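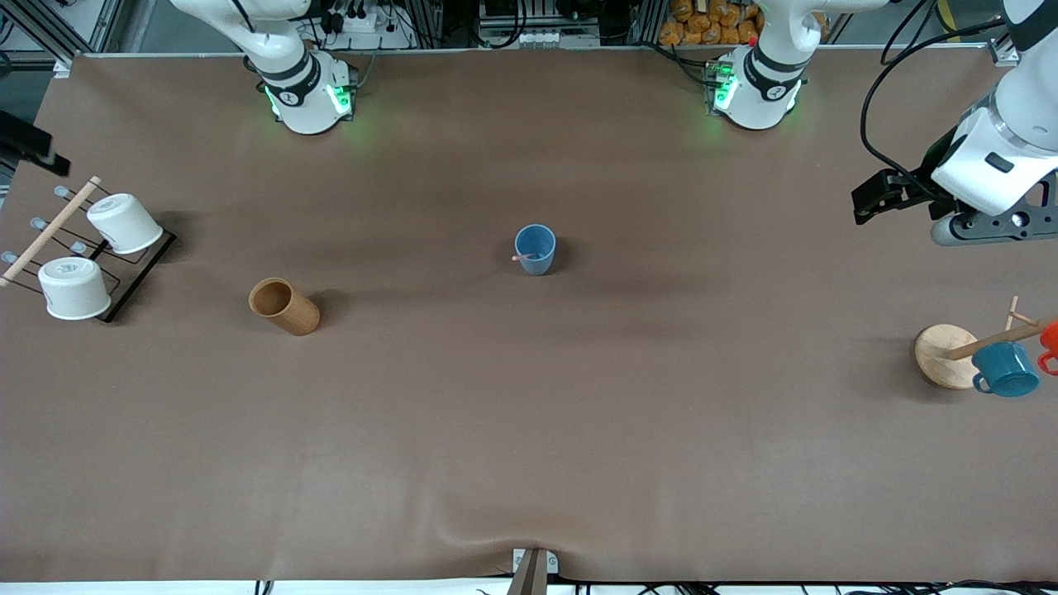 What do you put under brown paper to stop it tearing when you cover a table for a craft stall?
An old cotton sheet or a thin blanket, pulled tight and clipped at the corners before the paper goes on.

plumbline_jo
That's the short version from the sticky, but I'd like more detail. I've got a pitch at the Nenanholm summer market and my table has a ridge down the middle where it folds. Last June I used thin paper straight on the table and it had split along the ridge by dinner time. I sell pottery, mostly mugs and small bowls, so things get picked up and put down all day.

oddbutton
Sheet underneath is fine for cards and jewellery. For pots I'd go heavier on the paper and forget the sheet. Anything soft underneath lets the feet of the pots dig in and that's where your holes start.

tern_and_tide
Disagree with that. I've sold pots for 15 years and always had a blanket under. The trouble is people don't pull it tight. If it's loose the paper moves about and then yes, it rips.

oddbutton
A blanket on a folding table, with tall vases on top? I wouldn't.

tern_and_tide
I don't sell tall vases. Neither does the person asking.

plumbline_jo
No vases, correct. Tallest thing is a jug.

marrowfield
What paper are you using? There's a big difference between the parcel stuff from the post office and a proper roll. I get the Dokmont heavy roll, 50 metres, and it does me a full season with some left for wrapping. It does curl at the ends for the first hour so tape it to the underside, not the legs.

plumbline_jo
It was the parcel stuff. Folded, too, so it had creases all over it before I started.

marrowfield
There's your answer then. Creases are where it goes.

saltbox22
Has anyone tried the Plalel table covers? Fabric, brown, made to look a bit like paper. They wash.

oddbutton
Had one. Looked all right from the path, but up close it was shiny and my glazes looked dull against it. Went back to paper.

saltbox22
Fair enough. Mine has been fine but I sell soap.

marrowfield
One more thing on the ridge – cut a strip of card wider than the gap and tape it down flat before anything else goes on. Cereal box will do. Then you can argue about blankets all you like.

tern_and_tide
I do the same with the card. Still put the blanket on top of it.

plumbline_jo
Tue 3 July
Back to say I've done a trial run in the garage. Card over the ridge, no blanket, heavy roll taped underneath. Left it loaded overnight with all the mugs and there's no split. I'll take the blanket in the van in case. Is it worth doing a second layer of paper so I can peel the top one off if somebody spills their tea?

oddbutton
Yes if it isn't windy. The top sheet catches.

marrowfield
I'd just carry a spare length. Two layers slide against each other.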